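4.2 Does a set place for everything shorten the work?

The claim that a kitchen runs faster when each item has a fixed home is repeated in most household manuals, and the Carstead survey is usually cited in support. We doubt that the survey shows this. Its 888 households were asked how tidy they thought their kitchens were and how long they thought breakfast took. Both answers are guesses by the same person, and people who are pleased with their kitchens may well be pleased with their mornings too. The later Zirard study did use a clock, but it dropped every session in which an item was left out of place, and those are the sessions that matter.

Of the 670 sessions that remained, more than half involved only bowls and cups. Bowls are easy. They stack, they have no handle, and a wrong choice of shelf costs very little. A lidded pot with a long handle takes up room in a way that no stack of bowls does, and a toaster tends to stay where it is while other things are moved past it. Treating all of these as equal "items", as the Plolska checklist does, hides most of what makes a counter slow to clear.

Figure 7 gives a mixed layout of the kind we have in mind, with bowls and a cup out on the same surface as a lidded pot and a toaster with bread in the slot.
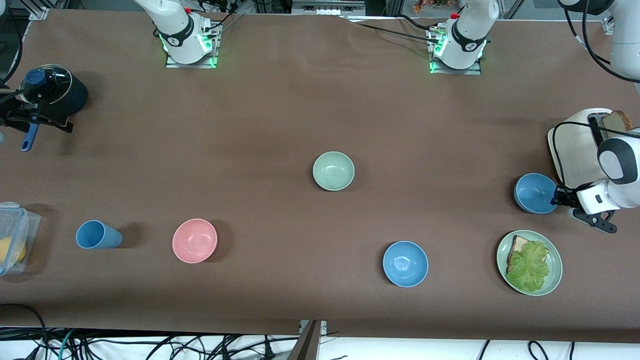

Figure 7. Mixed tabletop layout on brown fabric.

The Bednárik scale would score such a layout by the number of objects alone. A cup on its side counts the same as a bowl standing upright, and the distance between them is ignored. We reran the scale on 20 of our own layouts and found that the score changed little when the objects were pushed together into one corner, though clearing them took noticeably less time. Until a measure can tell these two cases apart, we see no good ground for the advice given in the manuals, and we do not repeat it in October's revised guide.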